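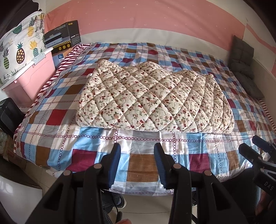
Why does a blanket keep you warm?

A page for young readers from the Toft children's library in Piltholm

On a cold night in February you go into your bed, and at first the bed is cold too. You pull up your feet. You wait. After some minutes it becomes nice and warm, and in the morning you do not want to come out! Where did this warmth come from?

Many children answer, "From the blanket." But a blanket has no fire inside and no battery. If you put a blanket alone on a chair in a cold room for the whole night, it will be a cold blanket in the morning. The warmth comes from you. Your body makes heat all day and all night, also when you are asleep. The work of the blanket is to keep this heat near you.

The secret is air

Air is very good at holding heat in, but only when it stays in one place. When air moves, it carries the heat away. This is why you feel colder when there is wind.

A thick comforter has soft filling between two layers of cloth. Between the little fibers of the filling there are many small spaces, and in each small space there is a bit of air which can not move much. So when you sleep under a comforter, you sleep mostly under air.

Now you can understand why a comforter should be puffy. If it is pressed very flat, there is less room for air, and it does not keep you so warm. Give it a good shake in the morning and it can become thick again.

What are the lines for?

Look at a quilted comforter and you will find lines of stitching which go over the whole cloth. Often they cross and make diamonds. They are pretty, but they also have a job. Without them, the filling could slide down to one corner, and you would have a big lump at your feet and only thin cloth on your shoulders. 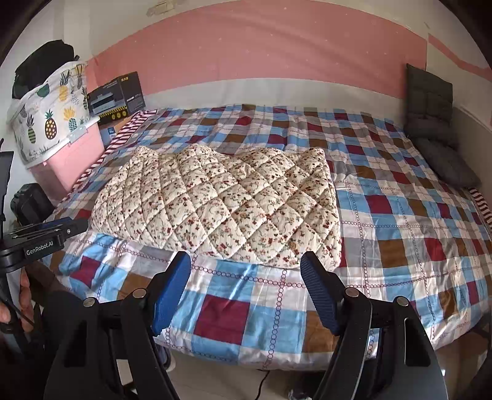
A folded comforter with diamond stitching. The cloth has small flowers on it.

Each diamond is like a small room with its own filling. The stitches are the walls. At the line the comforter is thin, and in the middle of the diamond it is thick. You can feel this with your finger.

A word to know: "quilted" means that layers are sewn together with the soft part in the middle.

And what is a duvet cover?

A duvet cover is a very big bag of cloth, like a pillowcase for a comforter. It keeps the inside clean. You can take it off and wash it, and this is much easier than washing the whole thick comforter. Covers can have squares, stripes, flowers or just one color.

Try it yourself

You need 3 cups of the same size, warm water from the tap, a thin towel and a thick sweater. Ask a grown-up to help you.

Put the same amount of warm water in each cup. Wrap one cup in the towel and one in the sweater. Leave the last one with nothing. Wait until you have read a story, then put a clean finger in each cup. Which water is the warmest? Which one is the coldest? Write it down in your notebook, and try again on Thursday with other clothes from your closet.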